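**Small arm, short demos: an update from the Lamden bench**

5/4/22

The manipulation group has finished the first part of its work on learning from short demonstrations, and Sumaiya Rathnayake presented the numbers at the lab meeting. This is a summary for people who missed it.

The question was whether a cheap desktop arm can learn a pick-and-drop task from a small set of human demonstrations if the demonstrations are cut down before training. Most of our earlier demos had long pauses in them. The person driving the arm would stop to look, back up, and try again. A policy trained on that data learned to stop as well, and in our tests it often hung above the target for several seconds before closing the gripper or giving up.

Florante Javier wrote a filter that removes the pauses. It looks at joint speed over a short window and drops any stretch where all the joints are nearly still, except in the moments just before and after the gripper opens or closes. Those moments have to stay in. An early version of the filter cut them, and the arm swept past objects without gripping anything.

We collected 205 demonstrations over several weeks. Andor Sipos and Walid Khalaf drove the arm for nearly all of them. After a first check, 49 were thrown out, mostly for dropped joint readings on the wrist servo. The rest were used to train two policies with the same network and the same settings, one on the raw recordings and one on the filtered ones.

The task uses an open cardboard box on the table and a servo arm mounted next to it. The arm starts from a raised position, picks up a small object, and lets go of it inside the box. Lighting and box position were changed between sessions.

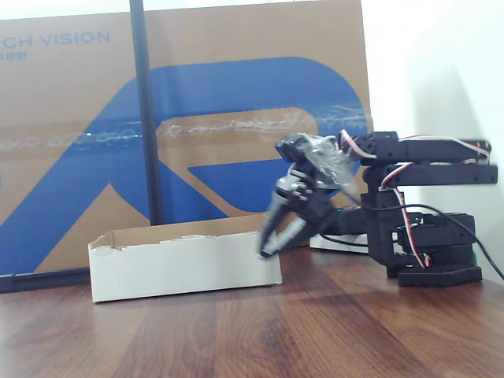 *The desktop arm with its gripper at the right end of the open box.*

The filtered policy did better. It finished the task more often and the hanging problem mostly went away. The gain was largest when the box had been shifted from its usual spot. When the box was exactly where it had been in most of the demos, the two policies were close, and we would not claim a difference there without more trials.

There were two kinds of failure left. The first is at the rim: the gripper comes in low, touches the edge of the box, and pushes it. Huguette Gauthier thinks this comes from the demos themselves, as both drivers tended to come in low and correct late. The second is servo backlash at the shoulder, and the filter can't do anything about that. It gets worse over a long session.

Gauthier also asked whether the filter only helps because it makes the episodes shorter. Javier tested this by cutting frames at random until the episodes were the same length as the filtered ones. That policy was no better than the raw one. He has run it with only one training seed so far and will repeat it with 6.

Next steps are to collect a new set with a higher approach over the rim, and to try the same filter on the recordings from the Bonorora project, where the arm is larger and the pauses are longer. Khalaf is converting those files now. The plan is to have a written report by July.

The filter script and the list of rejected demos are in the group's shared folder under "pause_filter". Read the notes file first, as the window length is set in frames and needs to be changed if your recordings run at a different rate. Questions about the script should go to Javier, and bench time requests to Sipos.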